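Research Engineer, Two-Arm Manipulation - Kerkia Project

Posted 17 Nov 2025

The Kerkia project studies how much teleoperated data a two-arm policy needs before it can handle household and desk objects it was not trained on. In our first study, a policy trained on 400 demonstrations with varied object placement outperformed one trained on 600 with fixed placement. We are hiring one engineer to extend this result to small containers, where one gripper holds and the other opens.

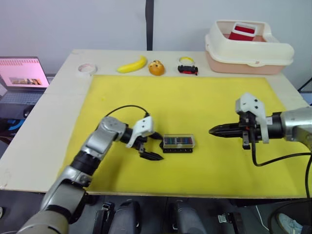 Duties and Requirements

The engineer will run collection sessions at the two-arm station, maintain the gripper mounts and cabling, and train and evaluate policies on the resulting data. Trials use a clear plastic box of small colored pieces, a toy banana, a toy car and similar items.

Applicants need a degree in engineering or computer science, good Python, and hands-on experience with at least one robot arm. Experience with imitation learning is useful - not required.

The contract is full time for 24 months, starting in April. Send a resume and a one-page summary of past work to Vilja Hakala, Kerkia Project. Technical questions go to Ute Ruppert.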